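Subject: Re: [smalldrums] Re-tensioning a tacked head – worth it?
Date: 11/7/18

On 11/7/18 a list member wrote:

> Hello all. I've been given a little children's drum, the sort with the
> skin tacked down all round the edge, and the head has gone rather flabby.
> There are no rods or ropes to tighten. Is it worth pulling the tacks and
> starting again, or should I just hang it on the wall? Also, the strap is
> missing and I've no idea how they were fixed on. I paid nothing for it so
> please be frank.

Hello, and welcome to the list,

Please don't hang it on the wall just yet! I have a great soft spot for these little tacked drums, and I've brought a good few of them back to life on the kitchen table over the years, usually with the radio on and a pot of tea going cold beside me.

Before you touch a single tack, try the gentle way. Wipe the skin over with a barely damp cloth (top side only, and keep it off the tacks), then leave the drum somewhere airy and well away from the radiator for 2 days. If it's real skin it may well draw itself up again as it dries. If it's a plastic head it won't do a thing, I'm afraid, but then you'll know what you have. My old Clorness came back beautifully that way, and all I'd done was put it in the spare room and forget it.

If you do have to re-skin, go round in opposite pairs, the way you would with a chair seat, and leave the tacks standing a little proud until the last one is in. I bought a box of 300 brass ones from Daltura a couple of winters ago and have hardly made a dent in it, so do write to me off-list if you'd like a handful – I'd be glad to see them used.

As for the strap, it needn't be anything grand. A length of strong cotton tape will do, with the ends sewn over and fastened to metal fittings on either side of the shell. A red one has a strap you could copy:

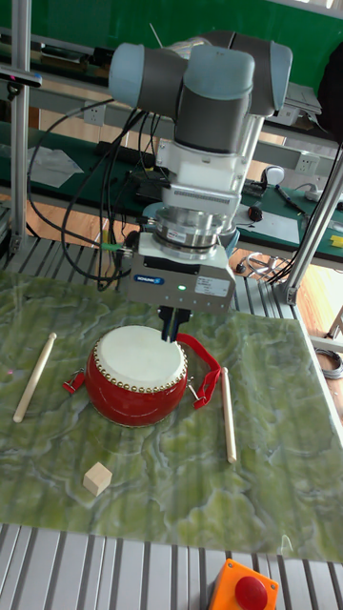 Red drum with tacked head, fabric strap (loop on one side, hook on the other) and two sticks

I like a hook on one side, as you can slip the strap off when the drum is going to be played on a table or the floor. Make it longer than you think, too. Children grow, and you can always tie a knot in it.

Do let us know how you get on, and whether the skin comes up by itself. I'll be looking out for your message.

With all good wishes from a damp corner of the list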